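4.2 Demonstration during the open day

The second part of the evaluation took place outside our usual laboratory routine. On 21/11/2025 the Prurnholm site opened its doors to visitors from local companies and schools, and we were asked to show the handling cell in work. We accepted because a public demonstration puts demands on a system which are difficult to produce on purpose: people ask for a repetition at a bad moment, the operator talks while he works, and there is little time to correct an error. The preparation had started in April, when the Besson controller was first connected to the cell.

The task was the same as in Section 3. A desktop processor lies in a fixture plate with a shallow square pocket, and the gripper must approach it, take it by the edges and transfer it to the Grevura test board. Then it is brought back. The pocket leaves only a small space for the fingers, and so the approach is the most sensitive part of the cycle. For the open day we made no change to the parameters, but the maximum speed was reduced for safety reasons. Visitors stood behind a transparent barrier, and the view of the wrist camera was shown on a large screen. This view was more useful for them than the direct one – from behind the barrier the pocket itself is hardly visible.

We ran 12 demonstrations with 59 visitors in total. Figure 3 is taken from the wrist camera during one of them. A black fingertip is nearly touching the plate under a corner of the pocket, and the processor rests inside. One can also notice the strong difference in brightness between the ceiling and the darker parts of the workspace, a difference which we had not considered enough when the camera exposure was chosen. In addition, the metal heat spreader has faint scratches and smudges, and its colour under the light is closer to pinkish cream than to the silver tone of our reference pictures.
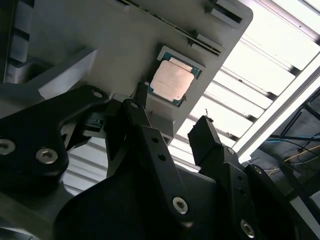
Figure 3. Wrist camera view in the Stamlow cell: gripper fingers close to the fixture plate, with the processor in its pocket.

4.3 Observations from the demonstration

Of the 12 demonstrations, two were stopped before the processor was lifted. In both cases the edge detection placed the border of the chip too far to the outside, and the controller refused the grasp. No part was dropped or damaged. The remaining runs were completed without help from the operator, although in one of them the approach was visibly slower than in the laboratory.

The questions of the visitors were written down by one of the authors. Most of them concerned the gripping force and what happens if the chip is not straight in its pocket. Several visitors from production companies asked how long it takes to prepare the cell for another type of processor. At present a new fixture plate is needed for each outline, and the finger positions must be taught again by hand. We had treated this as a minor point in our planning, but for these visitors it was the main one.

After the open day we repeated the two stopped runs with a shorter exposure time, and both were completed. This is of course too little for a general statement – the effect of the exposure is studied with more care in Section 5.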